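Search this site
Search

The reading app that wants to be your library

Wandberg would like to sell your library a reading screen for the under-sevens. It has 13 games, a cheerful owl and a three-year licence. Sirkasier, its older rival, has much the same, minus the owl.

I spent a morning in July at Vaughan, where the branch library has one of each. The brochure promises "measurable gains". I asked what had been measured. The answer was 2651 log-ins, which tells you that children like pressing buttons.

A small trial did follow 400 children, but only 296 finished it, and the maker picked the tests. I'd want something better before I cut the story-time budget, as Vaughan has.

The sorting game, at least, teaches something. You could also do it at home with whatever is in the drawer.
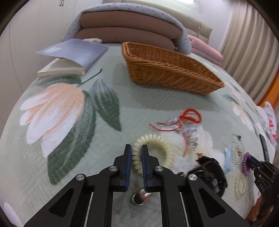

Hair things and beads, laid out on the bed. 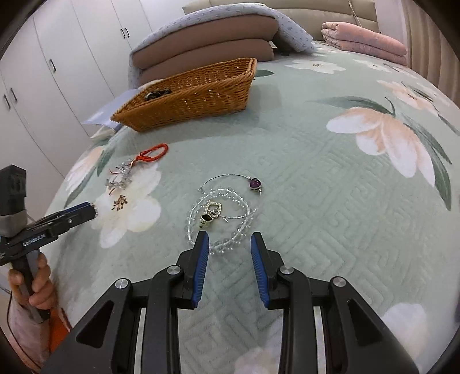
What the licence leaves out

Repairs, for one. After the first year, a cracked screen is the library's problem. So are new games, which cost extra.

Share 41
Comments (3)

pageturner: Ours has been switched off since Easter.

Moss_End: My son learned his letters on one. Bit harsh.

dulcie: Bring back story time.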